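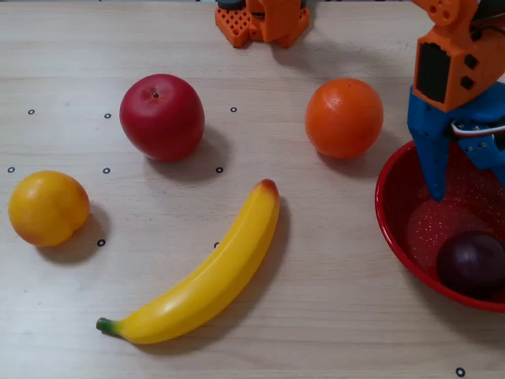 **Was macht ein Roboter, der Obst sortiert, eigentlich den ganzen Tag?**

Er nimmt ein Stück Obst, legt es an den richtigen Platz und holt sich das nächste, und das macht er von morgens bis abends, ohne müde zu werden. Was die Menschen in derselben Halle tun, während er das macht, ist eine viel längere Geschichte, und die wollen wir euch jetzt erzählen.

## Ein Besuch in der Obsthalle

Stellt euch eine große Halle vor, in der es nach Äpfeln riecht. So eine Halle gehört zum Obsthof Floren, und wer dort im August durch das Tor geht, der hört zuerst einmal Krach: Gabelstapler piepen, Kisten rumpeln, irgendwo läuft ein Radio, und jemand ruft quer durch den Raum, dass die Pflaumen da sind. Um fünf Uhr früh geht es los, da schlaft ihr hoffentlich noch.

57 Menschen arbeiten hier. Manche fahren die Kisten herein, manche packen Obstkörbe für Schulen, Büros und Krankenhäuser, manche putzen, manche telefonieren mit den Läden. Und ziemlich viele haben früher sortiert. Sortieren heißt: Man steht an einem langen Tisch, schaut sich jedes Stück Obst an und entscheidet, wohin es gehört. Ein Apfel kommt zu den Äpfeln, eine Pflaume zu den Pflaumen, und was eine faule Stelle hat, kommt in den Eimer für den Kompost.

Das klingt leicht, und die erste halbe Stunde ist es auch leicht. Probiert es ruhig einmal zu Hause mit einem Haufen Legosteine! Nach einer Weile fangen die Augen an zu schwimmen, der Rücken zieht, und man legt einen blauen Stein zu den grünen und merkt es gar nicht. An einem vollen Tag kommen bei Floren 568 Kisten herein. Das sind sehr, sehr viele Legosteine.

## Wie ein Roboterarm greifen lernt

Wenn ihr »Roboter« hört, denkt ihr vielleicht an eine Figur mit Kopf und Beinen. Zum Sortieren braucht man aber keine Beine, denn das Obst kann ja zum Roboter kommen. Ein Arm genügt, und am Ende des Arms sitzt ein Greifer. Auf unserem Bild ist der Greifer blau, und einer seiner Finger zeigt nach unten zur roten Schüssel, in der schon eine dunkle Pflaume liegt.

Vielleicht habt ihr auch bemerkt, wie sauber das Obst auf dem Holztisch aussieht, ohne jede Druckstelle. Es ist nachgemacht! Zum Üben ist künstliches Obst wunderbar geeignet, denn es wird nicht matschig, wenn man es hundertmal hochhebt, und man muss am Abend keinen Saft vom Tisch wischen. Eine Banane aus der Obstschale eurer Küche würde nach einem Vormittag voller Greifübungen ziemlich traurig aussehen.

So eine Übung ist schwieriger, als man denkt. Nehmt einmal eine Banane in die Hand und danach eine Orange. Habt ihr darüber nachgedacht, wie ihr die Finger haltet? Wahrscheinlich nicht, eure Hand wusste das von ganz allein. Das liegt daran, dass ihr schon als Babys geübt habt, mit Löffeln und Bauklötzen und den Haaren eurer großen Geschwister. Ein Roboter muss das alles auch erst lernen: Wo liegt das Ding? Wie herum liegt es? Ist es rund und rollt vielleicht weg, oder ist es lang und krumm? Und wie fest darf ich drücken?

Dabei gibt es zwei Wege. Man kann dem Roboter jeden einzelnen Schritt aufschreiben, so wie ein Kochrezept. Das klappt gut, solange alles immer gleich liegt. Oder man zeigt ihm viele Male, wie eine Aufgabe gemacht wird, und ein Computerprogramm sucht heraus, was an all den Versuchen ähnlich ist. So kann er auch mit einer Banane zurechtkommen, die heute einmal schräg liegt – und Bananen liegen eigentlich immer irgendwie schräg.

## Und was ist mit den Leuten?

Jetzt kommt der Teil, über den die Erwachsenen am meisten reden. Wenn eine Maschine eine Arbeit übernimmt, dann nennt man das *Automatisierung*. Das Wort ist lang und ein bisschen sperrig, aber ihr kennt die Sache längst. Die Waschmaschine ist Automatisierung. Früher haben Menschen die Wäsche mit der Hand geschrubbt, einen ganzen Tag lang, und heute drückt man auf einen Knopf und kann solange etwas anderes machen.

Bei der Waschmaschine freuen sich alle. Bei einer Arbeit, für die man Geld bekommt, ist es komplizierter. Als bei Floren bekannt wurde, dass Sortierarme in die Halle kommen sollen, haben sich einige gefreut und einige haben schlecht geschlafen. Beides kann man verstehen. Wer zwanzig Jahre lang sortiert hat und darin richtig gut ist, der fragt sich natürlich: Brauchen die mich dann noch?

Also haben sich alle in der Kantine zusammengesetzt, bei Kaffee und sehr viel Apfelkuchen, und haben geredet. Das hat länger gedauert, als die Chefin gedacht hatte. Am Ende stand fest, dass es zuerst nur 3 Arme geben sollte und dass alle, die bisher sortiert haben, bleiben und etwas Neues lernen können, wenn sie möchten. Die Arme bekamen sogar Namen: Jeltard, Estrella und Stiltus. Stiltus steht ganz hinten beim Fenster, und wer an ihm vorbeigeht, klopft ihm auf den Sockel. Warum, weiß keiner mehr so genau.

## Was sich in der Halle geändert hat

Am Sortiertisch stehen jetzt weniger Menschen. Eine Frau, die früher nur sortiert hat, schaut heute nach den Armen. Sie macht die Greifer sauber, zieht Schrauben nach und merkt am Geräusch, wenn etwas klemmt, so wie eure Eltern vielleicht hören, dass das Fahrrad bald quietschen wird. Dafür musste sie einen Kurs besuchen, mit Prüfung am Ende, und sie war davor so aufgeregt wie ihr vor einem Diktat.

Ein anderer Kollege kümmert sich um die Stücke, bei denen ein Arm nicht weiterweiß. Davon gibt es nämlich jeden Tag welche! Zwei Kirschen, die am Stiel zusammenhängen. Eine Birne, die aussieht wie ein Apfel. Ein Pfirsich, der außen prima ist und sich innen doch schon weich anfühlt. Menschen riechen, drücken vorsichtig und wissen Bescheid, und das können Maschinen bisher nur zum Teil.

Und dann gibt es noch den Mann, der gar nichts Neues machen wollte. Er mochte das Sortieren, er mochte es, dabei Radio zu hören und an seinen Garten zu denken. Er packt nun Obstkörbe, und das ist in Ordnung für ihn, aber er sagt auch, dass ihm der alte Platz fehlt. Das gehört dazu, wenn sich etwas ändert, und man sollte ruhig zuhören, wenn jemand so etwas erzählt.

Lauter geworden ist es übrigens auch, denn die Motoren summen. Darum gibt es jetzt einen Pausenraum mit dicker Tür. Die Rücken tun dafür weniger weh, vor allem bei den Älteren, die das stundenlange Stehen am Tisch nicht vermissen.

## Ist das überall so?

Leider läuft es nicht in jedem Betrieb so freundlich ab. Es gibt Firmen, die schaffen Maschinen an und schicken danach Leute nach Hause, und wer seine Arbeit verliert, für den ist das schlimm, auch wenn der Roboter noch so schlau ist. Es gibt auch Firmen, die finden kaum noch jemanden, der am Fließband stehen möchte, und die sind froh um jeden Arm, egal ob mit Knochen oder mit Kabeln drin. Ob eine Maschine den Menschen hilft, das entscheidet sie nicht selbst. Das entscheiden die Leute, die sie kaufen und aufstellen, und hoffentlich fragen sie vorher die, die daneben arbeiten werden.

## Zum Ausprobieren: Seid selbst der Greifer!

Ihr braucht dafür:

- eine Küchenzange oder zwei Kochlöffel
- 5 Stücke Obst, möglichst verschiedene
- eine Schüssel
- einen Schal für die Augen und jemanden, der euch hilft

Legt das Obst auf den Tisch und hebt jedes Stück nur mit der Zange in die Schüssel. Welches geht leicht, welches rutscht weg? Danach verbindet ihr euch die Augen, und euer Partner sagt euch, wohin die Zange soll: ein bisschen nach links, tiefer, noch tiefer, jetzt zu! Ihr werdet merken, wie genau man alles sagen muss, wenn der andere nichts sieht. Tauscht danach die Rollen, und wenn ihr fertig seid, wascht das Obst und macht einen Salat daraus. Die Banane zuletzt schneiden, sie wird sonst braun.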